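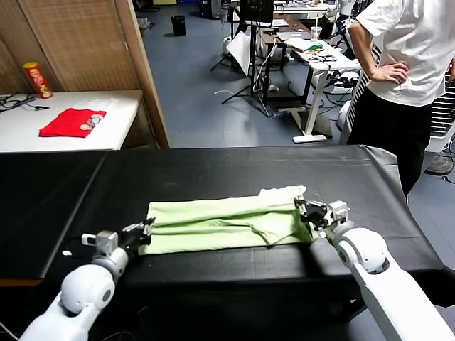 TALLINN, May 13, 2025

Tevton wants $2,000 for the Trondetti, a two-armed kit that folds shirts. I own 24 shirts and two arms of my own, bought at no extra cost.

Still, I like how seriously it takes a sleeve.

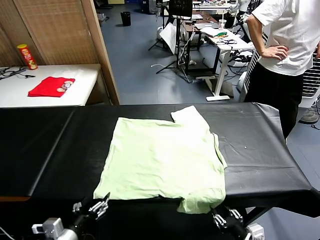

*1 min read*

Vija Laur, who sells the thing, calls laundry "a solved problem." My bedroom chair disagrees. A shirt has no fixed shape, and every wrinkle is news to a gripper. I'd pay to watch. I wouldn't pay $88 a month for updates.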